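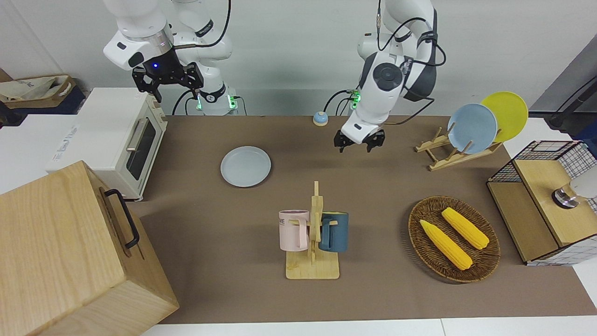
Figure 1. Gray plate and wooden dish rack, work table.

Water Use in Hand Dishwashing: A Comparison of Three Methods in a Shared Residence Kitchen

Sang Sầm and Liudmyla Kravets
Final project report, Household Resource Measurement

Summary

Residents of Brellimen Hall wash nearly all of their dishes by hand. This report compares the water used by three washing methods on a fixed load of 24 items. Washing under a running tap used a mean of 1181 mL per item. Washing in a filled basin, with a short tap rinse, used 738 mL per item. The basin method with dry scraping beforehand used 654 mL per item. Most of the saving comes from the basin. Scraping gave a smaller further reduction, and the two washers differed in how much they gained from it. Cleanliness scores were similar for all three methods, with one exception for bowls, discussed in section 5.

1. Background

The hall has one kitchen per floor and no dishwashing machines. Water is included in the rent and is metered for the whole building, so a resident has no way to see what a single sink of dishes uses. When we began the project we asked the housing office for floor-level readings and were told that none exist. The building total includes showers, laundry and the boiler room and could not be used for this purpose.

Advice on hand washing is easy to find but hard to compare. Some of it is given per minute of tap time, some per meal and some per place setting, and the faucet is often not specified. We chose volume per item as the main measure because it can be multiplied up to any load, provided the mix of items is stated.

The question was limited to volume. Energy for hot water was left out of the main comparison, although the temperature of the supply was recorded.

2. Equipment and materials

Flow was measured with a Tusari inline meter fitted between the mixing valve and the spout. The meter reads cumulative volume in milliliters and is reset by a button on the housing. Before the first session we checked it against a graduated bucket at low, medium and full flow. It read slightly high at low flow. The error was smaller than the spread between repeat sessions and no correction was applied.

The dish load was the same in every session: eight dinner plates, six bowls, six mugs and four small saucers. Cutlery was excluded. In an early trial the forks and spoons were washed in bunches, and it was not clear what should count as one item.

Soil consisted of cooked rice, tomato sauce and vegetable oil, weighed out and spread with a silicone brush. Mugs received cold coffee with milk. The load was then left to stand on the counter for one hour before washing. Detergent was Prornex dish liquid, diluted and dosed by syringe so that each session received an equal amount. The sponge was replaced after every fourth session.

The basin was a rectangular plastic tub that fits inside the left sink. It was filled to a line marked on the inside wall.

3. Method

Three methods were compared.

Method A, running tap. The washer opened the tap at the start of each item and could leave it open between items if preferred. Detergent was applied to the sponge.

Method B, basin. The tub was filled to the line and detergent was added. Items were washed in the tub and then rinsed one at a time under the tap. The tub could be emptied and refilled once if the washer judged the water too dirty. All refill water was included in the total.

Method C, basin with scraping. As method B, but plates and bowls were first scraped dry with a rubber spatula into the compost pail.

Each method was run in 16 sessions, eight by each author. The order was drawn from shuffled cards so that practice would not favor whichever method came last. Sessions were held in the second-floor kitchen, mostly after 9:00 p.m. when the other sink was not in use. This matters because the two sinks share a supply line and the flow drops when both are open.

The meter was reset before the first water was drawn and read after the last item was placed in the rack. Water used to wipe down the sink afterward was not counted.

Cleanliness was scored by whichever author had not washed. Each item was inspected under a desk lamp and wiped on the inside with a white paper towel. An item scored 2 if nothing was visible on the surface or the towel, 1 if a faint trace appeared, and 0 if there was visible food or a greasy film. The scorer waited in the hallway during washing and was not told the method. In practice the scorer could often guess from the length of the session, so the scoring should be treated as partly blind.

4. Results

Mean volume for each method is given below.

Method A, running tap: 1181 mL per item, 28.3 L per load
Method B, basin: 738 mL per item, 17.7 L per load
Method C, basin with scraping: 654 mL per item, 15.7 L per load

Relative to method A, method B reduced water use by 38 percent and method C by 45 percent. The difference between B and C was 84 mL per item, or 11 percent of the method B figure.

Variation was largest in method A. The lowest method A sessions overlapped with the highest method B sessions. In those low sessions the washer had closed the tap while scrubbing, which the procedure allowed. The result for method A therefore depends on habit more than the other two do, and another pair of washers could get a noticeably different mean.

In method B the optional refill was used in most sessions. In method C it was used in few. This accounts for much of the difference between them. Rinse volume per item was nearly unchanged, as would be expected, since the scraping was finished before any water was drawn.

The two washers had similar means for methods A and B. For method C, Kravets gained more than Sầm. The session notes suggest that Sầm continued to rinse scraped bowls for as long as unscraped ones, and in several sessions refilled the tub anyway.

Cleanliness scores were close for plates, mugs and saucers under all methods. Bowls scored lower under method B, mainly because of an oily film on the lower part of the inside wall. Films were found more often on items washed in the second half of the load.

5. Discussion

The main result is consistent with a simple account of where the water goes. Under a running tap, water leaves the spout during scrubbing and does little work. In a basin the scrubbing water is a fixed amount shared by the whole load, and only rinsing grows with the number of items. A consequence is that the advantage of the basin should shrink for small loads. For one plate and one mug, filling the tub to the line would probably use more than the tap. We did not measure where the two methods cross, and this would be the most useful addition to the project. Many residents in the hall wash one meal's dishes at a time.

The film on the bowls is a weakness of method B as we ran it. Both washers tended to begin with plates, which carried the most oil, and the bowls then went into water that was already greasy. Washing mugs first and plates last is common advice and might remove the problem without a refill. Our procedure did not fix the order of items. It should have.

Supply temperature varied during the project. The hot water was cooler in sessions that started late, and the washer sometimes let the tap run before filling the tub. That water was counted. It affects all methods, but is a larger share of the total in B and C, so the saving reported here is if anything a little low.

6. Limitations

Both washers are also the authors and knew what was being compared. It is difficult to waste water naturally when a meter is running beside your hand, and method A may be understated as a result.

One faucet was used. It has an aerator of the older type. We had planned to repeat a set of sessions at the Zabala annex, where the kitchens have newer fittings, but the meter thread did not match and the adapter arrived in May, after the measuring period had closed.

The soil was mild compared with baked or burned food. Pans were not included. Soaking was not tested, and the one-hour standing time was chosen for convenience. A load left overnight would be a different task.

Items were air dried in the rack or dried by towel depending on who needed the counter. Drying has no effect on the volume figures. It may have affected cleanliness scores in a few sessions in which the scorer wiped an item that a towel had already wiped, and those sessions are marked in the log.

7. Recommendations for further work

Repeat methods A and B with loads of two, four, eight and 16 items to find the crossover.

Fix the washing order and compare plates first with plates last.

Record rinse volume and basin volume separately from the start. We reconstructed the split from handwritten notes, which was slow and left gaps for three sessions.

Recruit washers who have not read this report.

Division of work

Sầm fitted and checked the meter, kept the session log and wrote sections 2 to 4. Kravets prepared the soil mixtures, built the spreadsheet and wrote sections 1, 5 and 6. Both authors washed and scored. The raw log is attached as Appendix A and the scoring sheets as Appendix B.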